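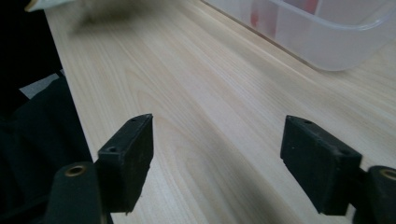
How to check the finger zero before you record demonstrations

The method in our Mudden write-up depends on one number that is easy to get wrong: the width between the two fingers when the hand-held gripper is fully open. The policy learns finger width along with hand motion. If the zero is off by 2 mm, the robot closes too late on thin objects, and more training will not fix it.

Eyerusalem Tufa worked out the steps below while we were preparing the September data. They take a few minutes and should be done at the start of every session.

1. Wipe the inner face of each finger with a dry cloth. Dust on the pads changes the closed reading.

2. Check the screws that hold the fingers to the mounting blocks. Snug is enough. The threaded inserts will pull out of the plastic if you lean on the driver.

3. Close the fingers all the way and hold them closed while you take 100 frames. Save the median width as the closed value.

4. Open the fingers all the way, with nothing between them, and take another 100 frames. Save the median as the open value.

5. Repeat steps 3 and 4 until you have 3 pairs. If any pair differs from the others by more than 1 mm, go back to step 2.

6. Write both values into the session file before recording the first demonstration. Do not copy them from an earlier session, even if the same gripper was used.

What difference it makes

Raphaël Poulain trained two policies on the same 350 demonstrations of a pick-and-place task. One used a single open value for the whole set. The other used the value measured at the start of each session. Both were then run on the arm at Ollville for 100 trials. The first succeeded in 71 and the second in 88. Most of the difference came from flat items. On cups and blocks the two policies were close.

We have only tried this on rigid fingers. Soft fingers bend when they close, so step 3 would need a fixed squeezing force, and we don't have a good way to set one yet.

If you change a finger in the middle of a session, stop, run all six steps again and start a new session file.

Shares: 14
2 comments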